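Countertop

A countertop, also called a worktop or bench top, is a flat working surface fitted at standing height in kitchens, bathrooms, shops and workrooms. Black surfaces with white, marble-like streaks are one of many finishes in use. 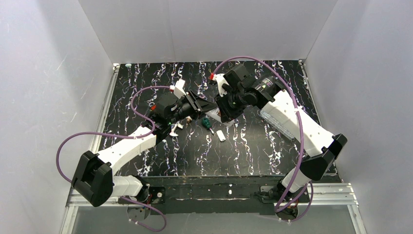

Brendan Gallagher argued in the trade guide Plustby that the word should be kept for surfaces fixed to a cabinet or wall, and that anything standing on its own legs is a table. Most dealers ignore the distinction, and catalogs list both under the same heading.

Materials

Natural stone, wood, tile, concrete, steel and laminate are all common. Granite is hard and takes heat well, but most types need sealing. Marble is softer and is etched by lemon juice, vinegar and wine. Laminate is made of printed paper and resin pressed onto a board core. It costs less than stone and can copy the look of it, though a damaged edge is difficult to repair.

Engineered stone is made from crushed mineral bound with resin. The veins are added during manufacture, so a pattern can be repeated from one slab to the next. In natural marble the veins come from impurities in the original rock, and slabs cut one after another from the same block are often laid side by side as mirror images – a practice called bookmatching.

Dimensions

Kitchen counters are usually set at a height of 90 centimeters or slightly more. Slabs 2 or 3 centimeters thick are standard for stone. A thin slab may be given a built-up front edge to make it look heavier. The front normally projects a little beyond the cabinet doors so that spills fall clear of them.

Installation

Stone is cut from a template taken after the cabinets are in place. Long runs are joined with tinted epoxy, and the joint is usually kept away from the sink cutout, where the slab is weakest. The Kastance workshop in Plallari became known for joints set on a diagonal, following the direction of the vein.

Care

Mild soap and water are enough for most surfaces. Abrasive powders dull polished stone and scratch laminate. Wooden counters are oiled from time to time and can be sanded when worn.

See also: Backsplash; Butcher block; Terrazzo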